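# Two-arm tabletop cell: right wrist cable keeps dragging on the paper

**Rangi Sheehan**

Hi all! I finally have both arms of my cell moving together and I'm having the best time with it, but I have one problem I can't get rid of and two smaller ones I may as well ask while I'm here.

The setup is a pair of Bindier arms facing each other across a white two-panel table, one gripper coming in from the left and one from the right. I cover the work area with a sheet of brown paper (the camera hates a bare white table, everything blows out) and the job is cloth handling: pick up a small towel, lay it over something, pick it up again.

The left arm is lovely. The right arm has a thick cable at the gripper, and when the arm reaches in low the cable touches the paper and pushes it. The sheet creeps. After 22 cycles the edge had turned enough that my taught positions looked silly compared with the pencil marks I'd made on the paper.

I tried pulling the cable tight along the forearm with zip ties. No more dragging, but now the wrist faults when it turns all the way round, which I guess I should have seen coming!

So:

- How much slack do you leave at the wrist, and where do you let it hang?
- What do you use to hold the paper down?
- Do you re-teach every time you change the sheet?

Firmware is whatever it shipped with in March. Happy to try anything that doesn't mean drilling the table.

---

**benchmouse**

tape the paper on all four sides and turn the speed down. mine did the same thing and slow fixed most of it.

Also check the connector, a buddy of mine had one work loose from the cable rubbing. Don't remember which make. Might have been a Rollholm.

> **Rangi Sheehan:** Thanks! Slower does help a bit, but it still creeps, it just takes longer to get there. Connector is snug.

---

**Imad Dabbas**

Oh, I love this problem, I spent a whole winter on it. Cut those zip ties off before you run it again, please! A wrist that faults at the end of its turn is pulling on its own cable, and the connector is the part that will give up first.

**Cable**

Put the arm in standby and turn the wrist slowly by hand to one end of its travel, then the other. Watch where the cable gets shortest. You want it still slack at that point, with a curve in it and no straight run into the connector. On my arm that came to 56 cm of free cable between the last forearm clip and the gripper. Yours will be different if your clip sits somewhere else, so measure it on your own arm.

The bit that made the real difference for me was the direction. Let the loop leave from the *top* of the gripper assembly and swing back toward the arm's own side of the table. Mine used to leave from underneath, and then every low reach swept it straight across the work. With the loop going up and back it may still hang over the edge of the paper on that side, and that's fine as long as it clears the surface at your lowest taught point. Check that with your eyes at table height. From the camera view a cable floating over the paper and a cable lying on it look exactly the same, and I fooled myself that way for weeks.

Use hook-and-loop straps on the forearm and leave them loose enough to slide a finger under. I like the Evell ones, but anything wide and soft will do.

**Paper**

I disagree a little with benchmouse about taping all four sides. Paper takes up moisture and grows, and if it's pinned everywhere it bubbles in the middle, right where you're trying to grasp a towel edge. I tape the far edge first, smooth toward me with the side of my arm, then put a tab or two on the near edge. Leave the sides free. Keep the far edge parallel to the table edge and you have a line to check against before every run. If your table has a seam between panels like mine, mark where the seam meets the paper too. One pencil tick there will show a shift you'd never spot otherwise.

Stick with matte. I got a roll of coated stuff from Bainbridge once and the glare was worse than the bare table. Brush it off between runs, and change it when it gets scuffed or creased.

**Re-teaching**

No! Teach from the table and leave the paper out of it. Pick one fixed point (I use the corner of the seam) and touch off both grippers there after every paper change. If both land where they should, carry on. The whole job, new sheet and touch-off included, takes me 30 minutes with coffee.

**Before you let it run on its own**

1. Jog the right arm to its lowest, farthest-in position and look at the cable from the side.
2. Turn the wrist end to end there, slowly, with your other hand on the stop.
3. Do the same with the left arm parked close, so you know the loop can't find it.
4. Only then put the cloth down.

For a first cloth job I'd go with what I use: a white tray, a couple of wooden sticks laid parallel, and a blue microfiber towel draped over the lot, down at the left end so there's plenty of clear paper for the right arm to come across. The towel shows up beautifully against brown, and the hanging tag at the corner gives you something to line up on by eye.

> **Rangi Sheehan:** Imad, you're a star. Zip ties are off, loop now comes out of the top, and the wrist goes end to end with no fault! Mine needed more slack than yours. Doing the paper tonight, far edge first.

> **Imad Dabbas:** Wonderful! Post how far the sheet has moved after a long run, I'd love to compare. Mine's below, with the loop on the right-hand gripper.

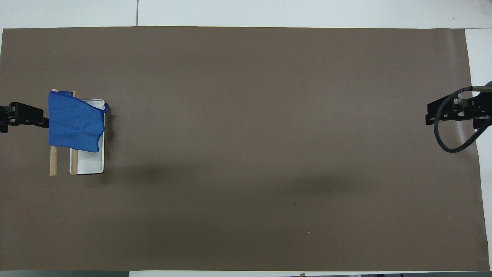

*Filed under: Tabletop Arms Club, Setup and Care*

Replies are open. If you add cable measurements, please say where your last forearm clip sits.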